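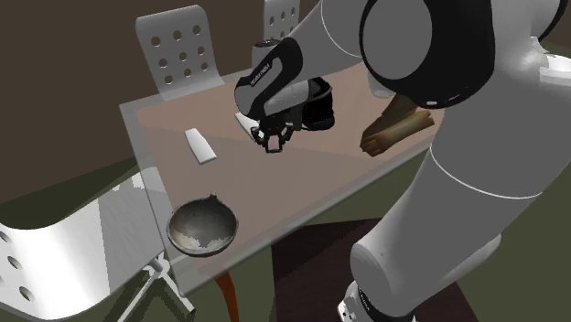 Been meaning to write up our house rules for sim scenes since July and keep not doing it, so, quick version before lunch. We're 4 people at Drutau and everybody builds scenes their own way, and then we compare runs and wonder why nothing lines up. Rule one is the clutter rule. Every thing on the tabletop goes in the scene sheet, even stuff the arm is never supposed to touch. The bowl near the front corner, the two flat white strips, the brown woody lump over on the right – all of it, with a name and a start pose. Chairs too. People always forget chairs. A chair that sits right up at the end of the table is a thing an elbow can hit and it belongs on the sheet.

Rule two, start pose. Gripper above the table, fingers open, nothing in it. Write down the joint values, don't just write "home". Home on the Jomon setup and home on the Oltmanns setup are different and I lost 2 days to that. Not doing it again.

Rule three is keep-out space. We pad every object, same padding for everybody, and if you change it you say so in the run notes at the TOP. Not in a comment on line 181 of a config. (You know who you are. It was me.)

Rule four – simulated contact does not count as tested contact. A clean run in sim gets you permission to try it slow on the real arm, with a person at the stop button. Thats all it gets you. I've seen write ups where the sim result gets quoted like a safety check and it makes my teeth hurt. The official standards are long and dry but go read the parts on risk assessment, at least once, with coffee.

Rule five, naming. No "object_new_final". Say what it is. If you can't tell what it is, call it unknown and a number and move on, guessing is worse.

We had 8 rules at first, Gangate project had even more, and people just stopped reading. Five seems to stick. Might add one about lighting, we keep arguing over wether dark floors mess with the depth stuff or if that's just my machine.

Template for the sheet is still ugly, will post it when I've fixed the columns. If your team does the chair thing differently tell me, comments are open again.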